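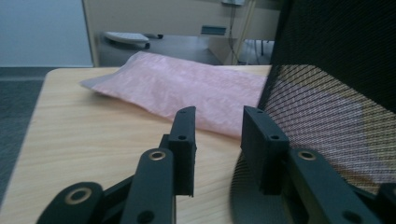
Home | Products | Polling Station Equipment | Hire | Contact

Print this page | E-mail this page

Cundumix Tamper-Evident Ballot Box Seals

Single-use numbered seals for ballot boxes, document sacks and transport cases. Each seal carries a printed serial number that the presiding officer can copy on to the ballot paper account. Once closed, the seal has to be cut to be removed.

The seals fit all Bralport ballot boxes and most other makes with a slot of 2 mm or wider. They can be closed by hand. Cutters are sold separately.

Pack sizes: 40 or 400
Colours: white, red, blue, yellow
Material: polypropylene

Packs are numbered in sequence and no number is repeated within an order. If you need a set range of numbers - for a recount, say, or to keep two wards apart - please tell us when you order and allow 13 working days.

Each pack comes with a blank seal log, which may be photocopied. Candidates and agents may wish to add their own seals, so we suggest ordering one spare pack for the count venue.

The yellow seals were out of stock for most of July and are now available again. Orders for by-elections are sent out first. We can hold up to 400 seals at our Pusbridge depot for councils that want to call them off later in the year.

Seals that have been cut cannot be returned. Unopened packs can be - please keep the delivery note.

Bulk prices and samples: ask for Yatziri Montes in the elections team.

Page updated 03/08/2025

Related items
Bralport Folding Ballot Box
Bautista Polling Booth, single
Bautista Polling Booth, wheelchair height
Cundumix Seal Cutters
Polling station signs, set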